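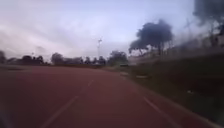
Ihor Ivanyshyn wrote:

> I read the Pidinar draft and have trouble with section 4. You fit both
> boundary lines on every frame and let the heading filter sort out the bad
> fits. On a blurred frame the far part of a line has almost no gradient
> left. Why keep it in the fit at all? Dropping everything past the first
> break would cost you some curvature information but would remove most of
> the outliers. Also, is the grass side handled differently from the paved
> side? The text does not say.

Ihor,

Both points are fair. The draft was written before Ulla Aaltonen reran the tests, and section 4 describes the old fit.

The far part stays in, with a lower weight. The first frame in this message is a typical hard case. The left line fades as it runs up the red surface, then there is a gap, then a short pale dash on nearly the same bearing. Cut at the gap, the fit has only the near segment, and the heading it gives is fine on straights. In curves it lags. With the dash included at its proper weight, the lag mostly goes away. The weight is the local gradient magnitude divided by the residual from the previous fit, clipped at 2.

The grass side is handled differently. We use the painted line and the edge of the pavement as two separate measurements. Where the line is too weak, the color change from red to dark ground still gives a usable edge. It is less precise, and its variance is set higher by hand. Lempi Rissanen would like that value learned. I have no objection, but it will not be done for this version.

Your suggestion was tested anyway, in the form "discard all points above the first break." Over 200 frames it produced fewer outliers than our fit, as you predicted. The heading error in curves was worse. Ville Kemppainen has the per-frame table and can send it.

One more frame from the same run, with an easier near field. The white line is sharpest near the bottom edge and the second one follows the curve on the right. The smearing is strongest on the grass side, and the distant tree line holds up much better. We use the horizon band for the roll correction for that reason.
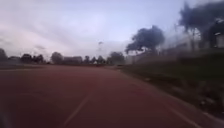

Open items

1. Exposure. The Troronier controller picks shutter time from mean brightness, and the sky takes up a large share of that mean. Masking the sky before metering is a small change. I will try it first.

2. Filter length. The draft says 30 frames. The code has used 24 for some time. The draft is wrong and will be corrected.

3. Lines that leave the view at the bottom. The fit currently extrapolates to the bottom row without raising the variance. It should raise it.

4. Baseline. A reviewer will ask for a learned segmentation baseline. Iida Kinnunen has one trained on the Hyvönen set, but those labels do not separate line from pavement edge. Relabeling is planned for March.

If you still want the raw gradient maps, say which frames. They are too large for the list.

Tasurden vision group

Filed under: Mobile Robots > Perception > Line Following
Posted February 2019
2 replies | 0 shares
Contact the list owner | Back to top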